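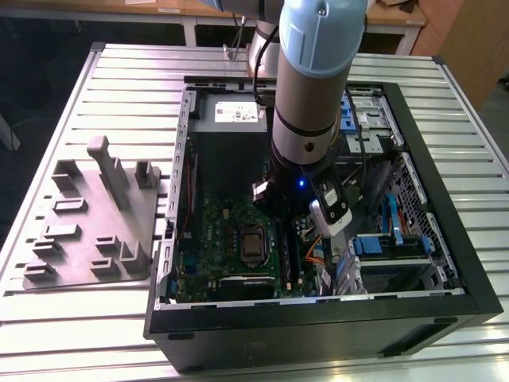 Luzius Aigner says the first thing he did with his payout was nothing at all. He left it in a savings account for 41 weeks and read fund reports at the kitchen table in Drostthorpe until he understood the fee page.

The fund he settled on, Hakala, holds shares in small listed companies and takes new money in lots of 2000 dollars. It is one of a handful of investment trusts that trade on the exchange like an ordinary share, and that is where most beginners get caught. The price on the screen and the value of what the trust owns are two separate numbers. Hakala spent most of last winter trading well below its assets.

A discount can look like a bargain. Sometimes it is, and sometimes it stays put for years while the manager goes on collecting the fee. Aigner bought in January, paid 100 dollars in brokerage over three orders and watched the gap widen until autumn.

Þröstur Eskildsen takes a harder line. He sold his Hakala units and moved to Gonel, a plain index fund with up to 300 holdings and a cheque to unitholders twice a year. In his view a small investor has no way to push a board to close a discount, so why buy one?

Aigner still holds his. He votes at the annual meeting by post, and this year he voted against the manager's new contract with Plarkport, the firm that handles the trust's administration. The contract passed. His next distribution is due in March, and he plans to take it in cash.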